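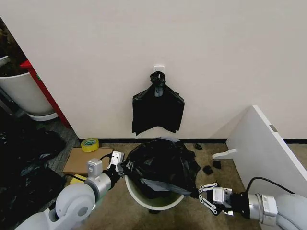
Trash bin with a bag in it and a spare on the wall hook.

Moving to a small town when you retire: a long thread. We did it, people keep asking me the same questions, and I'd like one place to point them to. February 2021, so prices will drift after this.

Background first. We left a metro area and bought in Imton. It has one grocery store, one pharmacy, a clinic that's open on weekdays, and a library. The nearest bigger town is Laxdal, and the nearest full hospital is there too.

We looked at 4 towns before picking. I won't name the ones we dropped. People live there and like them fine.

Visit in the worst season. We first saw Imton in July and it was green and pretty and everybody was outside. Then we came back in winter and the motel lot hadn't been plowed by noon. Both trips were useful. The second one told us more.

On that winter trip we did boring things on purpose. Bought groceries. Filled a prescription. Drove to the hospital in Laxdal after dark. Sat in the diner at 6 in the evening to see if it stayed open. It closed at 3 in the afternoon.

Doctors. Call the clinic before you make an offer on a house and ask if they take new Medicare patients. Ask what the wait is for a first visit. Ours was two months. The town brochure said "excellent local health care" and left the two months out.

Also ask where people go for eyes, teeth and hearing. In our case teeth are in town, eyes are in Laxdal, and hearing is a long drive past Laxdal that we make twice a year.

If you're on a Medicare Advantage plan, the network may not follow you to a new county. Check this early. Moving out of the plan's area gives you a window to switch but the window closes. Put it on the calendar next to the moving truck.

Rent first if you can stand it. We rented a two-bedroom unit at a place called Rallura Court for $595 a month. It was not fancy. Beige carpet, thin walls, shared laundry in the next building. We were there ten months and it was worth every one.

Renting let us learn which side of town floods, where the train blows its horn at night, and which road the gravel trucks use. None of that was in the listings. The house we almost bought the first month is on the gravel truck road.

Taxes. Everyone says small towns are cheap and then quotes one number. Ask for all of them. State income tax, what it does with pensions and Social Security, property tax, sales tax, whether groceries are taxed, and the yearly tax on vehicles.

Our property tax bill last year was $2,958. Our old one was more than double that. But our sales tax here is higher and it's charged on food, so the gap is smaller than it looked on paper.

Ask the county about a senior exemption or freeze on property tax. Ours has one. You have to apply for it, it is not automatic, and the form has to be in by a certain date. I missed it the first year.

Homeowner's insurance surprised us. The quote depends on how far you are from a fire station and from a hydrant. Two houses we liked were a few miles apart and the yearly premium was hundreds of dollars different. Get the quote before the inspection.

Utilities. In town we have city water and sewer. Outside the limits it's a well and septic and a propane tank. If you've never had septic, ask when it was last pumped and get the paper. If the seller says "never had a problem with it," that isn't an answer.

Trash. Pickup stops at the town line. Outside it you pay a private hauler or take it to the transfer station yourself, which is open three days a week and wants the bags tied. Coming from a city I had never once thought about this.

Internet. Do not trust the map. Knock on a neighbor's door and ask who they use and if it works when it rains. We did that at three houses and got the same complaint at all three, so we bought on a different street.

Cell service is the same story. Stand in the kitchen and make a call. Then stand in the bedroom. Ours works in the kitchen.

House size. We went from four bedrooms to 2. One for us, one for guests and the sewing machine. I thought we'd feel squeezed. It's fine. The thing we really miss is the garage.

One floor. Please. I know your knees are good now. Ours were too. Look for no steps at one entrance, a bathroom door wide enough for a walker, and a shower you can walk into. Adding those later costs more than you'd guess, and out here you may wait half a year for a contractor.

Work and money. I took a part-time job at the hardware store the second winter, mostly to get out of the house. It pays little. But I know a lot more people than I did, and I know where to get a mower blade sharpened.

If you're collecting Social Security before full retirement age, there's a limit on what you can earn before they hold some back. Look up the current number, it changes every year.

Making friends. This was slower than we expected. People were polite right away and friendly about a year later. Most folks here have known each other since grade school and don't need new friends. You have to keep showing up to the same thing.

What worked for us: the library book sale, the walking group that goes around the high school track in the morning, and church suppers, which you can go to without joining. What didn't: the newcomers' club. It was four couples who were all planning to leave.

The Urance Trail runs along the river and it's flat and paved for the first stretch. We walk it most days. If you use a cane or a chair, the paved part has benches and a restroom at the trailhead. The far end is gravel and washes out in spring.

This past year most of it has been shut down, obviously. The suppers stopped, the book sale was canceled, the track stayed open. If you're thinking of visiting a town right now you won't see it as it is. I'd wait, or plan to come back.

Volunteering. Every town brochure has a page on this. Ask what the need is before you offer. I wanted to help at the museum. What they needed was drivers for meal delivery. So I drive, and I learned every road in the county in a couple of months.

Getting around. There's a van service for seniors. It runs to Laxdal and back and you book it two days ahead. We don't need it yet. I rode it once anyway to see how it works, and the answer is fine, slow, bring a book.

Think about which of you will be alone here someday. It's an unpleasant talk and we had it in the car on the way home from a house showing. Could either one of us run the place alone, drive to the doctor, shovel the walk? We crossed out a house with a long driveway after that.

Family. Our kids are a plane ride plus a two-hour drive away. Before, they were forty minutes. We knew that and it's still the hardest part. They come less than they said they would. We go to them more than we planned, so there's a line in the budget for it now.

Things that cost less than in the city: housing, car insurance, haircuts, eating out. Things that cost more: groceries, gas because you drive farther for everything, and anything that has to be delivered. Appliance repair costs the same but you pay for the trip out.

Things I didn't think to ask and should have. Does the bank have a branch or just a machine? Is there a notary? Who plows your street and when? Is the pharmacy closed for lunch? (Ours is.)

A couple of replies asked about "best places" lists. We read them too. They're okay for getting names of towns. After that call the county clerk, the clinic and the water department. They pick up the phone and they'll tell you things.

Somebody asked if we'd do it again. Yes, same town. I'd rent longer and I'd bring less furniture. Half of what we moved went to the thrift store in the first year, and we paid by the pound to get it here.

Somebody else asked about selling if it doesn't work out. Houses sit longer in small places. The one next door was listed for eleven months. Don't put in money you'd need back in a hurry.

I'll add to this thread if I think of more. Next I want to write up the vehicle registration thing, which took us three trips to the courthouse and needs its own posts.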